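Sugar Cookies for a Crowd: What I No Longer Believe

Every December the same tips get passed around for holiday baking, and every December I test a few of them in a small kitchen in Vondley with an oven that runs hot. Most don't hold up. We bake for Christmas, for Easter, and for whatever our neighbors happen to be celebrating, so there's plenty of chance to find out.

Chill the dough overnight. Why overnight? I've cut stars from dough that sat for an hour and from dough that sat until morning, and my family couldn't pick one from the other. What does matter is rolling it out before it goes in. Roll it between two sheets of parchment, lay it flat on a tray, and it firms up fast. A cold ball of dough is a fight you don't need.

Flour the cutter every time. Maybe, if your kitchen is very warm. I dip mine once at the start and wipe it when it drags.

Buy a special rolling pin with rings on the ends. Luminița Roman swears by hers. I borrowed it for a month and went back to two wooden spoons laid on either side of the dough, handles as rails.

Line tins with wax paper so the cookies stay crisp. Wax paper won't keep anything crisp if the cookies went in warm. Let them cool all the way, then wait a bit longer. Keep soft cookies and crisp ones in separate tins, too, or the crisp ones will be soft by breakfast.
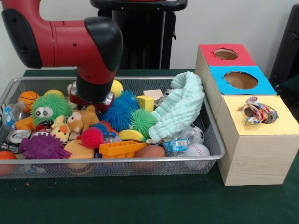
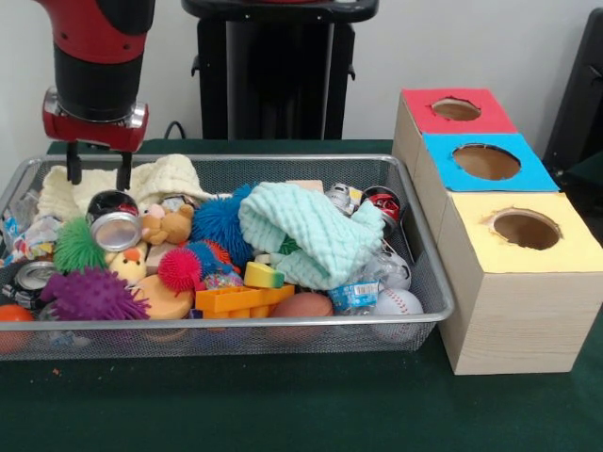

Then there's the slice of bread in the tin, meant to keep soft cookies soft. This one I'll grant. It works on ginger cookies, though you have to change the bread, and the people who pass on the tip always leave that out.

Royal icing is where the advice gets silly. I've read a recipe with 46 comments under it arguing over lemon juice or vinegar. Use either. If the icing runs off the edge, it's too thin, so add powdered sugar by the spoonful. If it cracks in the bag, add water by the drop. Cover the bowl with a damp towel while you work, and don't believe anyone who says it'll be fine for a minute.

Gel coloring is worth the money if you want a real red. The liquid kind gave me pink, and more of it gave me pink soup.

As for mailing cookies, Traian Onu packs his in popcorn and says they arrive whole. I tried it. They arrived in pieces that smelled of popcorn. Wrap them in pairs, flat sides together, and fill the box until nothing shifts when you shake it. Leave the iced ones at home and hand them out in person.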